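Home | Make | Science | Ask Us | Back Issues

October
By the Betier workshop desk

How two robot arms learn to put a flower in its place

The job on the bench at the Betier shared workshop is arranging artificial flowers. One arm works from the left, one from the right, and the middle of the table is left clear for both of them.
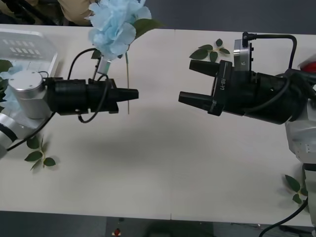

What an arm is made of

A robot arm is a chain. It has stiff parts, called segments, and bending parts, called joints. Your own arm is built the same way. The bones are the segments, and the shoulder, elbow and wrist are the joints.

Inside each joint is an electric motor. A motor spins fast but not very strongly, so it is connected to a set of gears. The gears trade speed for strength. A motor that turns 70 times might move the joint only once, but it moves it with enough force to lift the rest of the arm.

Each joint also has a sensor called an encoder. The encoder measures how far the joint has turned. Without it, the computer could tell the motor to move but would have no way to check the result. You can test this with your own arm. Close your eyes and touch your nose. You can do it because your body keeps track of the angle of your elbow. The encoder does that work for a robot.

The black cables looping near the grippers do two kinds of work in a machine of this sort. Some wires carry power to the motors. Others carry messages to and from the computer. A cable needs slack, which means extra length, so that it does not pull tight when a joint bends. It must not have too much slack either, or it will catch on things. Getting this right is one of the slowest parts of any build.

What a gripper does

The part at the end of the arm is the gripper. A person has five fingers on each hand. The gripper on the right has two, and they are open wide. They are shaped like cones, thick at the base and narrow at the tip.

Two fingers are enough for a lot of jobs. Try this at home. Pick up a pencil using only your thumb and first finger. Now pick up a sock, then a coin lying flat on a table. The pencil is easy. The sock is easy. The coin is hard, because there is no space to get a finger underneath it.

A narrow fingertip is good for reaching into small spaces. It is less good for holding something wide and slippery. Engineers call this a trade-off. You gain one thing and give up a little of another. Workshops often keep several shapes of fingertip and change them to suit the job.

Why flowers are difficult

A flower looks simple to pick up. For a machine it is a bad shape. The head is wide and soft, the stem is thin, and the leaves stick out in different directions. If the gripper squeezes the head, the petals get crushed. If it holds the stem loosely, the flower swings around.

A wooden block is much easier. It has flat sides, it does not bend, and it looks the same from one day to the next. Most people who build a robot arm start with blocks for that reason.

Artificial flowers are a sensible next step. They do not wilt, so the same flower can be used again and again. The pale blue ones on this bench are copies of hydrangeas. A real hydrangea head is made of many small flowers packed together in a ball. Loose sprigs of artificial leaves lie scattered on the table too, not lined up in a neat row. That matters, because a robot must work out which end of a sprig is the stem before it can plan a grip.

Two arms, one table

With a single arm, the main danger is bumping into the table. With two arms, each can also bump into the other. The computer deals with this by keeping a map of the space. The map holds the position of each arm, including the elbows and the cables, and it is updated many times each second.

The builders at Betier call their planning program Ivano. Before an arm moves, Ivano works out the path the arm will follow and checks it against the map. If the two paths cross at the same moment, one arm is told to wait. The waiting arm then goes second.

A second program, called Qin, looks after speed. An arm can move quickly through open space, but it has to slow down near an object. Qin divides each move into 4 parts:

1. Leave the starting point slowly.
2. Speed up through the clear space.
3. Slow down near the object.
4. Close the gripper gently.

You do much the same thing when you reach for a full glass of milk.

Practising

The arms do not get a job right the first time. In one set of trials, the builders asked the right arm to pick up a leaf sprig and put it down in the centre of the table. They ran 33 trials. After each one, the sprig was turned to a new angle.

Turning the sprig is important. If it were always in the same place, the program could repeat one set of movements and seem very clever. Move the sprig a few centimetres and it would close its fingers on air. A fair test changes something each time, and a good notebook records what was changed.

When a trial goes wrong, the builders write down what happened in plain words, such as "dropped early" or "missed to the left". If the same words keep turning up, they know where to look. A gripper that always misses to the left probably has a measuring problem. A gripper that misses in all directions may have a loose screw.

Make a paper gripper

You will need:

- 2 strips of stiff cardboard, each as long as your hand
- 1 paper fastener
- a rubber band
- a leaf, a sock and a pencil

Cross the strips to make an X. Ask an adult to help you push the fastener through the middle. You now have a joint. Squeeze the bottom ends together and the top ends will close as well, like scissors.

Try to pick up the pencil, the sock and the leaf. Write down which ones you dropped. Next, wrap the rubber band around one of the top ends and try again. Rubber grips better than bare cardboard because it has more friction. Friction is the force that stops two surfaces from sliding past each other.

For a harder version, build a second gripper and work with a friend. Each of you may use only one. Try to pass the leaf from one gripper to the other without dropping it. You will need to agree on who lets go, and when – the same problem that Ivano has to solve.

Words to know

Encoder: a sensor that measures how far a joint has turned.
Friction: the force that stops surfaces from sliding.
Gripper: the part of a robot arm that holds things.
Segment: a stiff part of the arm between two joints.
Slack: extra length left in a cable so that it can bend.

Next month: the Bidov cart, and how a machine with wheels keeps to a straight line.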